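Notebook, Curnthorpe bench, June
Zerkport hand-held gripper kit, trial units, entry 3
Written up by Ruoxi Guo. Yaneth Nina and Osvaldo Falcão on the tools, Samina Qureshi reading the log.

9:20 am. Both units powered and paired to the logger. Unit A zeroed on the first try. Unit B needed two restarts before the jaw width came through, same as in entry 2. Zhuoran has already written to Zerkport support about this, no answer yet. Jaw width at full close reads slightly negative on B. Left it alone so the numbers stay comparable with last time.

Purpose of the trial is to decide whether we buy the two-unit kit outright or stay on the monthly plan. Kit price quoted is $3,000 with spares. The monthly plan is $400 and includes the upload and sorting service, which we have hardly used. Samina's view is that the service is the weak part and the hardware is fine. I want a full set of two-hand tasks before I agree with either half of that.

Task list for the morning: rim grasp, lift and hold, hand-over left to right, set down. Thin round items first. Earlier entries were all boxes and blocks, and flat fingers are good at boxes and blocks.

Rim grasp is the hard one. The pads are flat on the inner face and the rim is curved, so contact is a short line at best. Approach angle matters more than closing force. Osvaldo comes in steep and closes slowly. Yaneth comes in lower and tends to push the item sideways before the pads meet. Both methods work once the other unit is bracing the far side.

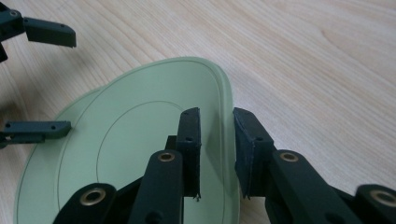 10:45 am. Changed the order so that the bracing unit goes in first and stays still while the second one closes. Fewer slips. Also fewer usable two-hand motions in the log, as one unit is now only a clamp. Samina would prefer the slips. Her argument is that the log should contain recoveries. Agreed to split the session: braced order until lunch, free order after.

Log count at noon is 147 episodes, target for the trial is 400. The free order will be slower.

Wear. Checked the linkages for side play by hand with the power off. Nothing I could feel on A. B has a trace at the outer joint, not enough to measure with what we have on the bench. The brochure talks about the bushings as a service item but the spares list doesn't give a part number. Asked Zhuoran to add this to the open questions. If they have to come from Zerkport as whole linkages the purchase case gets worse.

Comparison with the Bimow set we had on loan: Bimow has softer pads and holds round items better, but its trigger is stiff and everyone complained after an hour. Zerkport's trigger is light. The grip on the handle is a bit short for Osvaldo's hand. He says he stops noticing it.

1:30 pm. Free order started. First batch was poor. Operators were waiting for each other, long pauses in the log, which the sorting service flags as failed episodes even when the item ends up where it should. There is a threshold setting for this in the web page but changing it applies to the whole account. Left at default, noted.

3:10 pm. Better after a break. Hand-over is now the limiting step.

Open:
- B restart fault, still with Zerkport
- part number and price for bushings
- can the pause threshold be set per session
- try grip tape on the pads, one unit only, Lakatos offcuts in the second drawer
- repeat rim grasp with Yaneth and Osvaldo swapped between units

Export of today's log is running. Samina to check jaw width on B against the feeler gauge before anyone re-zeros it.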